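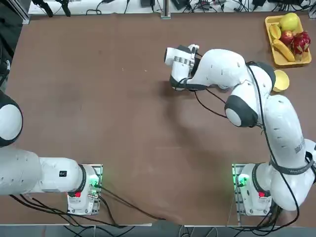 Home | Topics | Land & Planning | Ask

Can I put a shed on a protected green strip?

My lot in Hafstein backs onto the old rail strip, and 29 feet of it now falls inside the protected zone. I own the land. Does the rule cover a small shed with no foundation?

4 comments

Oddur Lykkegaard
Yes, it covers any structure, foundation or not. Ask the planning office for the zone map and the list of exemptions. Fences under 37 inches were exempt when I applied in December. My permit took two months.
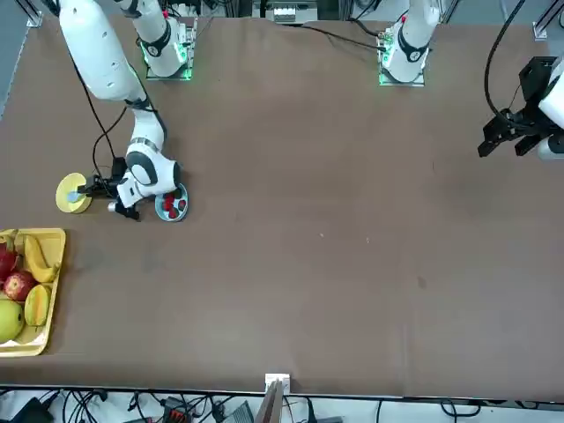
Windier
Mine is 100 square feet and no one has said a word. Just build it.

zemik37
Don't. They can make you remove it at your own cost. Put it on the part outside the line.

Contact | Terms | Back to top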